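**Truvotdale College students to enter Tristent sorting challenge**

Truvotdale College is pleased to confirm that its student robotics club will take part in this year's Tristent Challenge for schools and colleges. Club members have been preparing since September under the guidance of their tutor, Hoi-yan Tse. The work table is marked out in a grid of blue tape, and a storage bin rests on it. 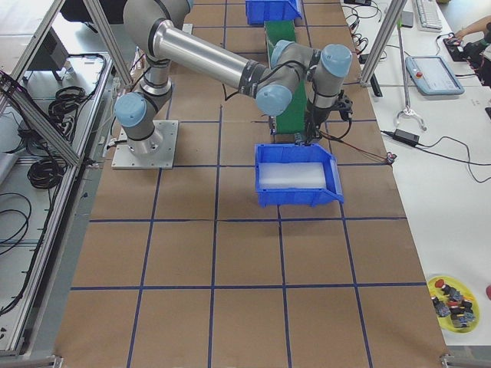
The team has 11 members, led by second-year students Ho-yin Pan and Cheuk-hei Hung. Entrants must write their own control program and present a short account of their testing. Equipment costs have been met by a grant of £2,497 from Drundura.

"Our students have worked with patience and care," said Kwok-wai Chiu, Head of Engineering. "They have learnt a great deal from one another – and from their mistakes."

Two arms share the main table, where a dark green strip runs up to the rim of the blue bin.

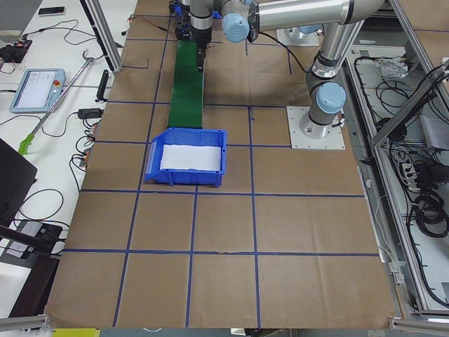 ## Open evening

Families and local employers are invited to meet the team in the Kong Building at 6 pm. Places should be booked through the college office.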